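Projects > Television > Progress reports

Search this site Enter keywords Go

Posted in July by the Rostami production office

Progress report to the Pruvard fund: "The Drurov Letters"

This report covers the work on our historical drama series since your second payment. The series has 8 episodes, as in the contract, and tells about a printing family in the town of Drurov during the strike years.

Scripts. Four scripts are finished and approved by our history adviser. The adviser asked for changes in the third one, where we had let the newspaper print a court verdict before the trial was over. We corrected this, and the scene with the editor became longer. The other four scripts exist as detailed outlines.

Accuracy of the captions. In your last letter you asked us to be careful with the short texts that go out with the program. We agree with this. The first version of our press text called the main character "the guilty printer", but in the story, and in the old court papers, he was cleared. The text now says "the accused printer". All captions will be read by the adviser before we send them to any channel.

Research. We have read 1000 pages of letters and newspapers in the Brullik archive. The pages from the last winter of the strike are damaged by water and some names can't be read. In these places the writers use made-up names, and the end titles will say so.

Filming. The street scenes were planned for spring, but the town gave us the permit late, so we moved them to September. The printing shop set is ready. We lost 3 days of work on it when the floor had to be laid again, and this cost was paid from our reserve.

Money. We are inside the budget. The costume line is higher than planned and the travel line is lower. The full table goes to you separately.

We ask you to confirm the next payment before the September filming, so that we can sign with the actors in time. 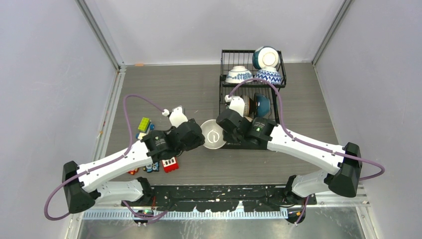 The rough cut of the first episode will be sent to you when the street scenes are edited, together with the corrected captions.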